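3.2 Water heating and draw-off in the sampled households
Small appliances and stovetop vessels were treated together in the Sollevside survey, as earlier work on domestic hot water has tended to record only the fixed boiler. 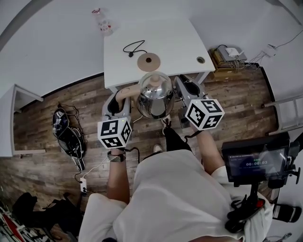 Figure 3. Stainless-steel kettle with domed lid, round knob and light wooden handle, held above a wooden-plank floor.

The sample comprised 153 households, of which 90 returned complete diaries for July. Each diary recorded the time of every boil, the fill level to the nearest mark on a supplied measuring jug, and the purpose of the water drawn. Entries without a fill level were kept for the timing analysis but dropped from the energy estimates. Inlet temperature was taken once per visit at the kitchen tap and held constant for that household – a simplification that the Kametti protocol also allows.

Vessel type was coded by material, lid form and handle material (see Figure 3 for a vessel with a metal body and a wooden handle). Heat loss through the lid was estimated separately from loss through the body wall. The handle was left out of the balance, as its contact area with the body is small in all the types coded.

Overfilling was the largest single source of avoidable use. Households that boiled for one cup at a time tended to heat well over the volume they poured, and the remainder was in most cases left to cool and then reheated. Reheating was logged as a separate event only where the diary gave a new start time. Scale deposits were noted on a four-point scale, but the ratings of the two field teams did not agree well enough to be used in the model.

Diary totals were checked against the Cullinane meter logs for the same period. Agreement was good for the morning peak and weaker in the evening, when other cooking loads overlap with boiling. The evening values in Section 4 should therefore be read as upper bounds.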